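April, bench notes, glue trials

Second go at the Collent wood glue on the beech offcuts. Mixed it a bit thicker this time and clamped six joints before lunch, which I'm rather pleased with!
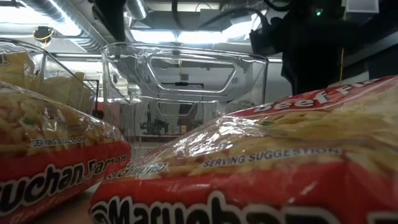 How long do the clamps stay on? Four hours, then leave the joints alone overnight before any load goes on.

Ashok reckons the old Grovau batch grabbed quicker (he may be right, I never timed it). Best so far broke at 118 kg, and it was the wood that went.

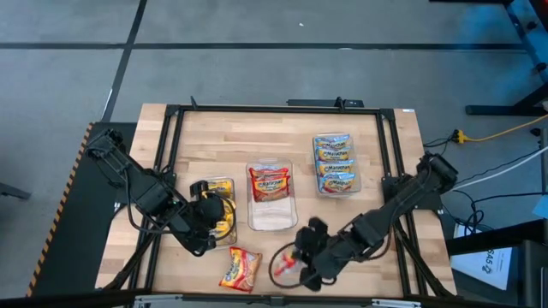
Anyway, I've scraped the squeeze-out off the first four and pencilled the mix on the end grain. Mesfin, please don't sand those off again. Next lot gets 10 minutes open time, and I still need to order more brushes.
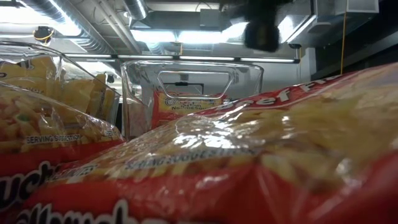

Maruchan packets, beef flavour at the front.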